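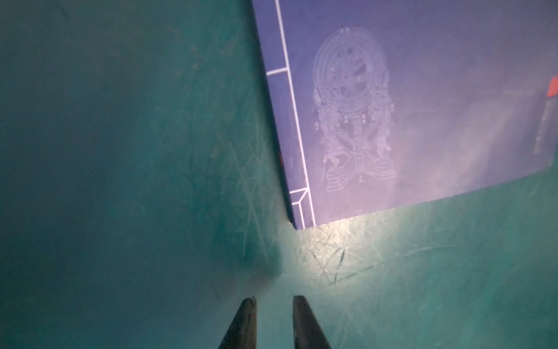 Chapter 2

Where Guests Go When They Leave the Lobby

Ask a guest what they remember about a hotel and they will tell you about the bed, the breakfast and, very often, something that happened ten minutes' walk away. A bakery on the corner. A market that only opens in the morning. The tram that went the wrong way and ended up somewhere lovely! For a hotel, the streets outside the front door are part of the stay, and learning to know them well is one of the great pleasures of working in this trade.

This chapter is about local knowledge: how front desk staff gather it, keep it fresh and pass it on. We begin with the Selley, a hotel of 226 rooms beside the river in the town of Huston. In October its front desk staff began writing down every question guests asked about the area. By the end of the month they had 328 of them, and the list makes wonderful reading. Plenty of people wanted a place to eat, as you would expect, but a good many asked where they could sit down for free, which bus had room for a pushchair, or whether the hill up to the old town was as steep as it looked on the map (it is steeper).

Ifeoma Akinola, who ran the desk at the time, noticed that her staff were giving walking times from memory, and that those memories belonged to fast walkers. So she sent them out in pairs, at an easy pace, with a suitcase. The route to Flonari, the covered arcade that guests ask for most, came out two minutes longer than the printed leaflet claimed. The route to the Oyelaran Gallery was shorter, once somebody found the steps behind the post office.

We will come back to the Selley's list in the exercises, so keep a finger in this page.

Before you read on

Choose a hotel or guest house near you and walk from its door for a quarter of an hour, in any direction you like. Note down where you could buy a hot drink, where you could shelter from rain and where the pavement gets difficult for wheels. Bring your notes to class, as you will need them for section 2.1.

Key words in this chapter: concierge, walking time, referral, local partner, guest enquiry log.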